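Teaching by hand vs. teleop for soft stuff (bags, liners, cloth)?
Forum: Home and Office Manipulation > Teaching and Demonstrations

marshgrass_lane
Hi everyone, long-time reader, and I finally have a question worth bothering you with. We're teaching a two-armed robot to do the tidying round in a small lounge area, and the job I've been stuck on all month is the waste basket and its bag.

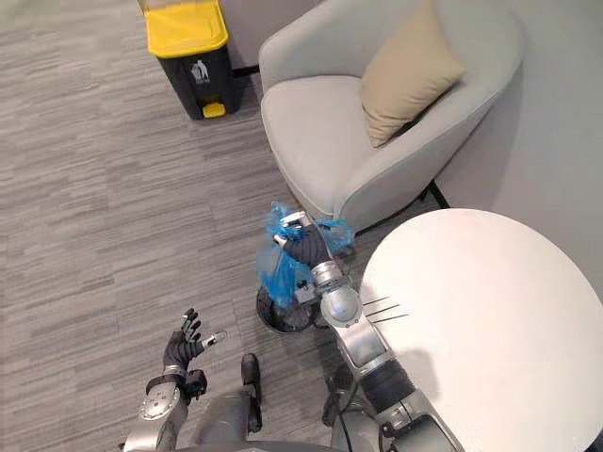 I've been doing all of it by remote control so far, with a headset and a pair of hand controllers, and I have 177 demonstrations saved. The trouble is that I'm slow! A person does this in a few seconds without looking, and I creep along like I'm defusing something. A colleague from the Fularstead site swears I should drop the controllers, put the arms in free-drive and just move them by hand, the way we all used to do it for boxes and cups. Before I throw away a month of work (and a fair bit of neck pain), what would you folks do?

tinkettle
Oh, I feel for you, bags are miserable. I'm going to side with your colleague though. When I hold the arm myself I can feel the moment the plastic goes tight, and I slow down right there without thinking about it. Through a headset I only find out when the basket comes up off the floor with the bag. We did our liner task by hand and had something decent after 21 demonstrations. I wouldn't go back.

Besumwood_Ben
Have to disagree with tinkettle, in a friendly way. If you're standing there hugging the arm, you're in the robot's camera view, and your sleeves and elbows end up in every recording. Then you take yourself away at run time and it's looking at a room it has never seen. For a bolted-down part in a fixture, sure, replay the joint positions and go home happy. A bag never lands in the same shape twice, so the robot has to look, and for that I want the pictures to match. Stay with remote control and fix the slowness some other way.

tinkettle
Fair point about the sleeves, Ben, I'll give you that one. We record by hand and then replay the motion with the person out of the way to get clean video. It does mean resetting the bag as close as you can each time, and I admit that with thin plastic "as close as you can" is doing a lot of work in that sentence.

marshgrass_lane
The replay idea is new to me, thank you! I can't picture it working with a knotted bag, though. Mine flops a different way every single time I let go of it.

quietferry
Two cents from someone who has recorded over 1000 of these for a laundry project, so take it as the view of a tired person. Your pace matters less than your pauses. If you stop and think in the middle of a demonstration, the robot learns to stop there too, and sometimes it never gets going again. Practice the move until you can do it in one go, then start saving. I'd also grab the gathered part at the top every time and leave the loose sides alone. Pick one way and stick with it, at least for the first batch.

Besumwood_Ben
Seconding quietferry on the pauses. I'd go through your 177 and pull the ones where you hesitate over the basket.

tinkettle
And what's your second hand up to while all this is going on? If it's just waiting, park it in the same spot each time. Ours drifted all over the place and the policy picked up a lovely little wave.

marshgrass_lane
Ha, guilty. I rest my left controller wherever my arm is comfortable, so it's been a bit of everywhere. I went back through the recordings after supper, and 11 of them are so full of dithering that I've deleted them already, with more to come I'm sure. Plan for now is to stay on the controllers, rehearse first, park the left arm, and record a fresh set with the same grip each time. I might still try a few by hand for the lift, where feeling the tug would help. Does anyone know if free-drive and teleop demonstrations can go in the same training set, or is that asking for trouble?

quietferry
We mixed them once and the speeds were so different it made a mess. Keep them in separate folders until you've tried each one alone, and do post how the lift goes.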